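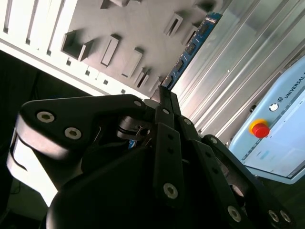 My bedroom is dark, my mattress is fine and I still lie there until one in the morning, a reader in Nenley tells me, and what on earth am I supposed to change next?

Home Kitchen Bedroom Laundry Ask Me

Posted in December by Clikatance
2 min read

Well, I was that person for years, so let me tell you what helped at my house (I'm no doctor, and if you've been sleeping badly for weeks, please go see one).

Start with the thermostat. I used to keep our room toasty and wake up kicking the covers off. Now I turn the heat down at 9, when I do the dishes, and by bedtime the sheets feel cool and lovely.

Next, the lamps! I had a bulb beside the bed that could have lit a parking lot. I swapped it for a soft amber one of 200 lumens and moved the bright one to the laundry room, where I can finally see stains.

Wash your pillow, too. Most can go through the machine, but check the tag first, and dry them on low with a couple of clean tennis balls so the filling doesn't clump. Mine took 2 cycles to dry all the way through. Don't put it back on the bed damp.
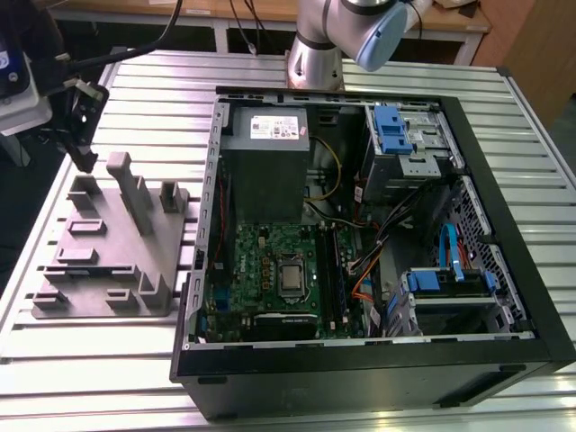

Then there's the clock. Turn it to the wall. I spent so many nights doing arithmetic about how much sleep I had left, and the arithmetic kept me up worse than the coffee did. The alarm works just as well facing the other way.

Keep a notepad in the nightstand drawer for the 3 a.m. stuff, like the dentist or the permission slip or whether you locked the car. Write it down, lights off, messy is fine.

And if the street is noisy, a plain box fan pointed at the closet door does the job. I ran one all through the roadwork on Marent and slept right past the trucks. Vacuum the grille every so often, though, or it starts to rattle.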